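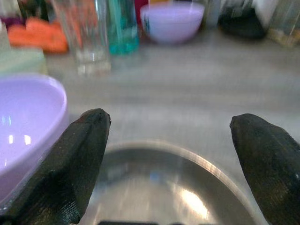

Nerea Aguirre replied before the original post had been up for an hour, saying that the pads should be ruled out before anyone touches the force settings. Her full post is further down, in its place under the thread text.

Home > Boards > End effectors > Fingers and pads

Soft tapered fingers vs. flat pads on thin steel rims
Posted by Remedios Manzano

I am comparing two finger sets on the same parallel gripper, a Tridlow with the standard flange. Set A is the soft black tapered finger with the rounded tip. Set B is a flat aluminum finger with a bonded rubber pad. The test objects are ordinary kitchen items: a stainless steel bowl, lavender plastic bowls, a drinking glass, a bottle. The wrist camera looks down between the fingers and both tips stay in view during the approach.

Set A does well on the plastic bowls, which have a thick, smooth rim. On the steel bowl it closes correctly, lifts, and then the bowl rotates about the line between the two contact points. Set B rotates less but chips the pad edge after a few runs. The closing command is the same for both sets.

A second issue is depth. I estimate rim height from the wrist camera, and on polished steel the estimate jumps whenever a highlight moves across the interior. The plastic gives no such trouble. Exposure is fixed at 2000 microseconds and gain is at default.

Should I change fingers, change the grasp, or change the camera settings first? I would like to keep set A if possible, as the rest of the objects depend on it.

Nerea Aguirre

Pads first. Clean both fingers with isopropyl alcohol, let them dry, and repeat the steel bowl at three closing forces with everything else held constant. A film of dust on a soft finger lowers friction enough to hide any difference between set A and set B. If the surface has a crease or a scuff where it meets the rim, swap left and right and see whether the rotation changes direction.

After that, look at where you grip. Two rounded tips on a thin rim give you two small contacts and almost no resistance to torque. Put one finger inside the bowl and one outside, and go in deeper so that the wall lies along the finger and not across the tip. We run 20 mm of overlap on bowls of that kind. With the thick plastic rim you can get away with less.

On depth, I would drop exposure to 1000 and add diffuse light from the side. Then fit the rim as an ellipse from its edge pixels and ignore the interior completely. Interior highlights on polished steel move with the camera, so any method that tracks features there will follow the reflection. Also check for motion blur. If you take the rim height while the arm is still moving, stop it at the pre-grasp pose and take the reading there.

Record the finger gap at the end of each close. If it differs between runs at the same force, the finger is bending and you have your answer about set A.

garkotley_bench

Same problem here with Rollar fingers. Changed to Bermúdez ones and it went away. Did not measure anything.

Remedios Manzano

Cleaned both sets and moved to the inside/outside grasp. Rotation on set A is much smaller at the middle force and still present at the lowest. Ellipse fit is stable at 1000. The end-of-close gap does vary, so the finger is bending some. I have not yet tried swapping left and right. Log is saved as run 1502 if anyone on this board wants the numbers.

Last updated 13th September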